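Prident Refill Shampoo Concentrate, 5 liter canister

Article 2,239
Made by Tistmont for salons, sport clubs, guest houses and large families

Product information

Prident is a shampoo concentrate for daily use. It is sold in a canister of 5 liters and you mix it with water in your own bottles. One part of concentrate goes with two parts of water for normal hair. For short hair, or when the people wash every day after training, it can be mixed thinner, with three parts of water.

The concentrate is clear and has a mild smell of green apple. It has no color added. After mixing, the shampoo becomes a little thicker during the first night, so please do not judge it directly after you have made it. If it is still too thin on the next morning, add a small amount of concentrate and turn the bottle slowly a few times. Strong shaking makes only foam.

We have sold Prident since the time of our first shop, and the recipe was changed one time, last July. The new recipe rinses out faster. Customers who know the old one will notice that it foams less in hard water. A softener is not necessary, but in regions with very hard water we recommend to mix it a bit stronger.

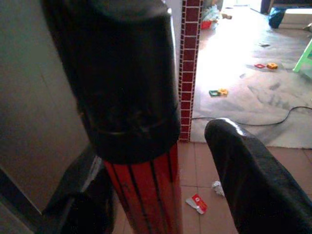 For filling you can use almost every bottle with a wide neck. Wash the bottle with hot water before the first filling and let it dry completely with the cap off. Old product which stays in the bottom can make the new mixture cloudy. Write the date of mixing on the bottle, for example on a piece of tape. The mixed shampoo should be used within 40 days. The closed canister keeps much longer, and the last date is printed near the handle.

What is included

One canister Prident concentrate, 5 liters
One pouring tap, Hoekstra type, with seal
One measuring cup
Sheet with mixing table

The Hoekstra tap fits also on the older Tistmont canisters with the blue ring. It does not fit on the Totetano canisters, because the thread is smaller. For these we have an adapter, which must be ordered separately.

Using the tap

Put the canister on a shelf with the tap over the edge. Open the small air screw on the top first, otherwise the flow stops after a short time. Close both when you are ready. If the tap drips, take it off, clean the seal with warm water and screw it on again by hand. Please use no tools for this.

Storage

Keep between 5 and 20 degrees Celsius. In a cold garage the concentrate can become white and thick. Bring it inside for one day and it will be clear again. Keep away from children and from direct sun.

Delivery

Orders of 20 canisters or more come on a pallet and the driver brings them only to the first door. Smaller orders are sent by parcel. Empty canisters can be given back with the next pallet delivery.

Page last changed: 2026-03-21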